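Nilteo Residence – Laundry and Linen Room
Monthly Inspection Checklist, January
Inspector: Kristýna Doležal
Received by: Jailson Bragança

1. Floor clear of lint and standing water – Pass
2. Dryer lint screens cleaned after each load – Pass
3. Iron unplugged and stored upright – Fail
Comment: Iron found plugged in at the wall. Corrected during the visit.
4. Shelf load within the posted 400 lb limit – Pass
5. Detergent closed and labeled – Pass
Comment: Cabinet key 948 returned to the office.
6. Exit route at least 36 inches wide – Pass
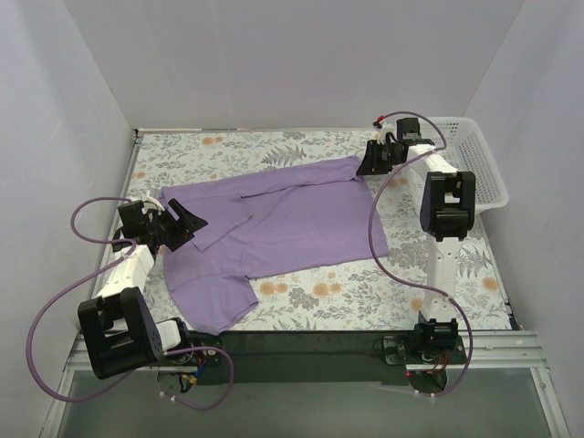 7. Folding surface and garment handling – Pass with comment
Folding surfaces must be level, clean and covered with a cloth that is changed every Friday. Garments are to be laid flat and sleeves turned in before the body is folded. On the light purple shirt, one sleeve has been folded inward over the body and the other is still spread toward the front edge; both should be in before the hem is brought up. Baskets are to be kept to the side of the surface, as with the white one at the far right, and may not be placed on the floor in the walkway.

8. Fire extinguisher tag current – Pass

Follow-up: Item 3 to be rechecked within 15 days by Wenjie Liao. Staff are asked to sign the iron log at the end of each shift.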